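4. Sobre la aplicabilidad de las pautas de agarre en células compartidas

4.1. Lo que las pautas piden y lo que dejan sin definir

Las guías internas que circulan entre integradores suelen repetir la misma exigencia: la pieza debe quedar sujeta «de forma estable» antes de iniciar cualquier traslado. La guía de Jistow, que tomamos como referencia por ser la más detallada de las tres revisadas, dedica 9 apartados a la sujeción y en ninguno fija qué se entiende por estable. La de Brarnbridge remite a la de Jistow. La de Holzer introduce un umbral de fuerza, pero lo deja a criterio del fabricante de la mano, con lo cual el umbral acaba siendo el que cada hoja técnica quiera declarar.

No discutimos la intención de estos textos. Discutimos que puedan verificarse. Un auditor que llegue a la célula con la guía en la mano encontrará casillas como «contacto adecuado» o «entorno despejado», y las marcará según su experiencia o según la hora. En el ensayo de Flestton revisamos 189 listas de comprobación ya cumplimentadas y casi 60 dejaban sin rellenar la casilla del entorno. Las restantes la daban por buena sin una sola observación escrita, resultado que nos cuesta aceptar en una instalación donde conviven mobiliario, tuberías y material de almacén.

La Figura 3 sirve para concretar el problema.
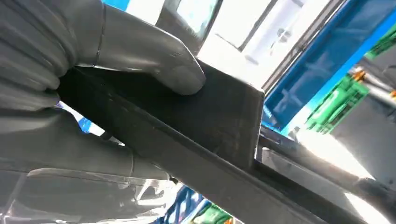
Tiempo de lectura: 3 min

Figura 3. Bloque rectangular gris oscuro pinzado entre dos dedos de la mano robótica, sobre una barra alargada. A la derecha, cajas verdes apiladas.

Según el criterio de Jistow, el agarre de la Figura 3 sería conforme: hay un dedo sobre la cara superior del bloque y otro por debajo. El texto no pide más. Nada dice, sin embargo, de una pieza que descansa además sobre otra casi paralela a ella, y ese es el caso que nos interesa. Con la barra debajo del bloque, una inspección visual no permite saber qué parte de la carga soportan los dedos y qué parte la barra. La casilla se marcaría igual en ambos supuestos. Tampoco una imagen aislada resuelve la duda, y por ello desconfiamos de los protocolos que admiten una única captura como prueba de conformidad.

La cláusula de entorno despejado plantea una dificultad distinta. Tomada al pie de la letra, las cajas verdes y la estructura de tubo metálico contigua obligarían a detener el trabajo. Interpretada con generosidad, bastaría con que no invadieran la trayectoria prevista, dato que la lista de comprobación no recoge. Entre una lectura y otra cabe cualquier decisión. Algo parecido ocurre con la iluminación: las tres guías exigen que sea «suficiente», sin mencionar el exceso, aunque en la Figura 3 la luz de la ventana aparece sobreexpuesta y borra buena parte de lo que hay al otro lado del cristal.

4.2. Alcance de la crítica

Cabe objetar que una norma demasiado precisa envejece mal y que los términos abiertos protegen al integrador frente a casos imprevistos. Es un argumento razonable sobre el papel. En la práctica, el registro de Flestton reúne 754 incidencias de manipulación y la causa consignada con mayor frecuencia es «agarre no conforme», expresión que no remite a ningún apartado concreto de la guía. Un registro así difícilmente puede servir para corregir la norma que lo origina.

Proponemos, con reservas, dos modificaciones mínimas. La primera consiste en exigir que se declare todo apoyo externo de la pieza en el momento del cierre de los dedos. La segunda, en sustituir la casilla de entorno por una distancia medida respecto de la trayectoria programada. Ignoramos si ambas reducirían las incidencias, y los datos disponibles no permiten estimarlo. La sección 5 describe el procedimiento de medida empleado para la segunda.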